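工作记录:远期点数曲线与月末展期成本复核
8月25日,星期三
外汇研究组,Gredthorpe办公区

一、本次工作范围

本记录接续上次关于展期成本估算的讨论,供本组及风险计量组查阅。今日工作限于三项:核对二月以来所用远期点数样本的完整性;比较两种短端插值方法对月末展期成本估算的影响;整理Staltach回测平台中日历模块的遗留问题。即期汇率方向判断、期权隐含波动率以及利率预期均不在本次范围之内,如有涉及,仅为说明背景。

货币对仍限于澳元兑美元、纽元兑美元和美元兑日元。欧元兑美元的样本已导入平台,尚未清洗,本次不予使用。

样本口径沿用二月版:以即期起息日为起点,期限取隔夜、次日、即期次日、一周、两周、一个月及三个月,报价取买卖中间价,买卖价差单独成列保存。凡文中未另作说明之处,“点数”均指掉期点数中间价,符号遵循远期减即期的惯例。

本次清洗前样本共442条,每条对应一个货币对在一个交易日的完整短端曲线。此前有同事将其理解为442个单点报价,特此更正。按单点计算,数量应为该数的数倍,二月版说明文件中的表述容易引起误解,已在文件修订稿内改写。

二、数据核对

原始报价来自Planitbridge的日终快照,备用来源为Katene提供的经纪页面存档。两者的切片时点不一致:Planitbridge以纽约收市为准,Katene的存档则按伦敦下午定盘时段生成。平日此项差异对一周以内的点数影响有限,但在月末最后两个交易日,短端点数在数小时之内即可出现明显移动,两种来源不可混用。

核对时先以Planitbridge为准,逐条检查以下各点:即期起息日是否落在两种货币的共同工作日;各期限到期日是否按修正后的顺延规则生成;一个月期到期日是否遵守月末对月末的惯例;点数是否连续多日不变;买卖价差是否为负值或零。

检查后剔除样本13条。其中五条为假日错配,起息日落在单边假日,报价系统照常发布,但对应的实际天数与标注期限不符;六条为陈旧报价,两周及一个月期点数与前一交易日逐位相同,而同日即期汇率与隔夜点数均有变化;其余两条原因不明,次日点数与即期次日点数的符号相反,且幅度超出当月任何其他交易日。原因不明的两条已单独存档,待向数据方书面查询,在得到答复之前按缺失处理,不以备用来源填补。

关于是否以备用来源填补,上次会议存在不同意见。一种意见认为样本本已有限,应当尽量保留;另一种意见认为填补会将时点差异引入最需要准确的月末区段。本次采用后一种做法。理由见第三节的对比:月末前后每缺一条样本,对中位数的影响可以估计;每混入一条时点错误的样本,其影响难以事后识别。

需要补充的是,六条陈旧报价全部集中于纽元兑美元。该货币对短端流动性较弱,报价更新稀疏属正常现象,因此“多日不变”这一判据在纽元上可能偏严。下一步考虑将判据改为以隔夜点数的变化为条件:仅当隔夜点数变动超过其自身近期价差而较长期限不动时,方判为陈旧。此项改动尚未实施,本记录所有结果均基于旧判据。 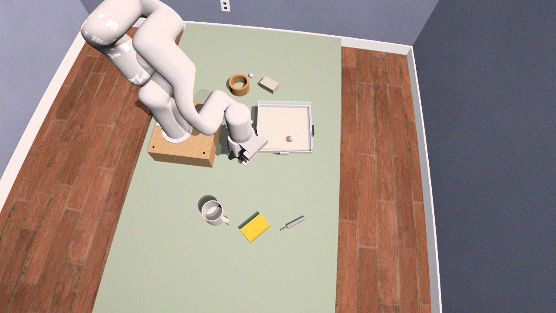
三、插值方法比较

短端曲线的插值长期采用按天数线性的方法,即在相邻两个标准期限之间,令掉期点数随自然日均匀变化。该方法计算简便,对大多数日期的误差可以接受。问题出在跨越月末、季末的区段。银行在报告时点前后收缩资产负债表,跨期资金的价格集中体现在跨越该时点的一晚,线性方法则将这一晚的溢价平均分摊至整个区段,造成两类偏差:不跨月末的日期被高估,跨月末的那一晚被低估。

替代方法为分段剥离法,步骤如下。

首先,由隔夜、次日和即期次日报价得到逐日点数,作为基准水平。若其中任何一晚跨越月末,则不纳入基准,另行记录。

其次,以一周和两周点数为约束,求出跨月末一晚相对基准的额外点数。当月末同时落在两个期限之内时,取两者隐含值的加权平均,权数与各自的买卖价差成反比。

再次,将额外点数从一个月期点数中扣除,对剩余部分进行按天数线性插值,最后在月末当晚将额外点数加回。

此法的前提是基准水平在一周之内大体稳定。若期间恰有央行议息会议,前提即不成立,需要增设会议日作为第二个断点。目前平台仅支持一个断点,因此跨越会议日的月份在结果中单列,不与其他月份合并。

两种方法以样本外的实际逐日报价为检验标准。具体做法是:在月末前若干交易日,以当日曲线分别推算跨月末一晚的点数,待该晚进入次日或即期次日报价后,与实际中间价相比。误差取绝对值,按货币对汇总,取中位数。

结果方面,三个货币对的误差中位数均有下降,美元兑日元下降最为明显,澳元次之,纽元改善较小。美元兑日元的结果与预期一致,该货币对跨期溢价较大,线性方法的分摊偏差亦随之放大。纽元改善较小,可能与前述报价更新稀疏有关,也可能说明该货币对的月末溢价本身不显著,现有样本不足以区分二者。

不跨月末的普通日期,两种方法的差异小于买卖价差,可视为等同。因此,若仅为日常估值之用,更换方法并无迫切必要;若用于展期时点的选择,则应当更换。

附带观察一项:季末月份的额外点数明显高于普通月末,并且在季末前较早即开始计入一个月期报价。线性方法在此阶段给出的曲线看似平滑,容易使人误以为市场尚未定价。内部报告中曾有据此作出的判断,建议复查。

四、展期成本的重新估算

展期成本以持有空头美元对冲的组合为对象,假定每月滚动一次,名义金额不变。成本由三部分构成:点数中间价所体现的利差,买卖价差的一半,以及因展期日选择而承担或避开的月末溢价。前两部分在新旧方法下没有变化,差别全部来自第三部分。

测试了三种展期安排。甲案在月末前最后一个可使即期起息日不跨月末的交易日展期;乙案在月中固定日期展期;丙案将名义金额等分,在20个交易日内逐日展期。

旧方法下,三种安排的估算成本相差无几,此前的结论因此是“展期日选择影响不大”。改用分段剥离法后,甲案与乙案之间的差距有所扩大,扩大的方向随货币对和头寸方向而异,不能一概而论。丙案的结果介于两者之间,波动最小,但其买卖价差成本偏高:单笔金额变小以后,经纪报价并未相应收窄,操作笔数则大幅增加。

此处须注意口径问题。甲案的远端同样可能跨越下一个月末,若只比较近端而忽略远端,会得出甲案全面占优的错误结论。初次运行时确有此误,后在核对现金流表时发现,已更正并重新运行。旧结果文件已改名保留,标注为作废,请勿引用。

关于买卖价差,目前使用的是Planitbridge快照中的挂牌价差,未反映实际成交条件。Katene方面曾提供一份成交价差的汇总,格式为月度区间,无法与逐日样本对接。如能取得逐笔记录,应优先用于纽元,该货币对挂牌价差与可成交价差的偏离可能最大。在此之前,展期成本的绝对水平仅供参考,各案之间的相对次序较为可靠。

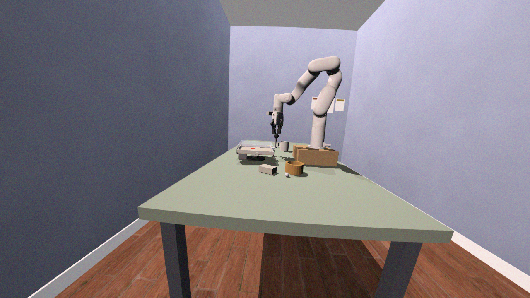
长桌与白色机械臂,渲染图

五、Staltach平台遗留问题

日历模块。平台目前将假日表按国家存放,计算起息日时取两种货币所属国家的并集。对直接以美元报价的货币对,规则应有所区别:即期日推算过程中,中间日若仅为美国假日,多数货币对仍可计为一个工作日,而最终起息日则不得落在美国假日。现行代码未作此区分,致使个别交易日的起息日晚推一天,次日与即期次日点数随之错位。第二节剔除的五条假日错配中,有两条可归因于此,修正代码后或可恢复。恢复与否以重新运行后的检查结果为准,不作预先假定。

月末惯例。即期起息日为当月最后一个工作日时,一个月期到期日应为次月最后一个工作日。平台对此处理正确。但当即期起息日并非月末、顺延后将越过月末时,平台先顺延再回退,日志中会留下两条记录,曾被误认为重复计算。计算结果无误,日志格式建议调整。

缺失值处理。平台默认以前值填充,且不作提示。对即期汇率而言此举或可接受,对掉期点数则不然:前一日的一周点数可能不跨月末,而当日的一周点数跨月末,两者所含内容不同。本次运行已将默认选项关闭。建议在配置文件中将其设为须显式开启。

单位换算。日元货币对的点数换算系数与其他货币对不同,平台以货币代码作判断,目前无误。若日后加入其他小数位数不同的货币,此处需要改为查表。

运行时间。分段剥离法逐日求解,单次全样本运行耗时较线性方法明显增加,主要消耗在反复读取日历文件。将日历载入内存后应可缓解,优先级较低。

六、与风险计量组的接口

风险计量组每日从平台取用短端曲线,用于流动性缺口和短期敏感度的计算。若更换插值方法,其报表在月末前后将出现跳变。该跳变反映真实的跨期溢价,但会触发现有的日间变动警戒线。警戒线的设定依据是线性方法下的历史波动,两者不宜分开修改。

暂定安排为并行运行:线性曲线继续作为正式输出,分段剥离曲线以附加字段输出,字段名称已在接口说明中登记。并行期须至少覆盖一个季末。并行期间风险计量组无须改动程序,只需确认新增字段不影响其读取。

另,风险计量组询问能否提供额外点数的单独序列,以便观察跨期资金状况。技术上可以提供,但该序列在月初时段由较长期限推得,误差较大,提供时应同时附上误差范围。本组意见为先提供月末前两周内的数值,其余日期留空。

七、待办

向Planitbridge书面查询两条符号异常的样本,附原始快照及同日备用来源数值,查询函措辞须避免预设对方报价有误。

修正日历模块中对美国假日的处理,修正前后各保留一份完整输出,逐条比对差异。

按条件化判据重新判定纽元陈旧报价,并报告恢复的条数。

在剥离步骤中增加第二个断点,用于议息会议日。实现之前,跨越会议日的月份维持单列。

复查季度报告中引用一个月期曲线的段落,如有受线性方法影响的表述,列出清单,交报告责任人处理。

欧元兑美元样本的清洗顺延至上述各项之后。

八、备注

本次全部结果存于Staltach平台的共享目录,以货币对和方法命名,输入样本、配置文件及运行日志一并存放。二月版结果未作改动。引用本记录中的结论时,请注明所用为旧陈旧判据、单断点版本。

甲案更正前的作废文件仍可能被汇总脚本读入,原因是脚本按文件扩展名检索,不识别文件名中的标注。今日下班前已将其移至子目录,汇总脚本重新运行一次,输出与手工核对的现金流表相符。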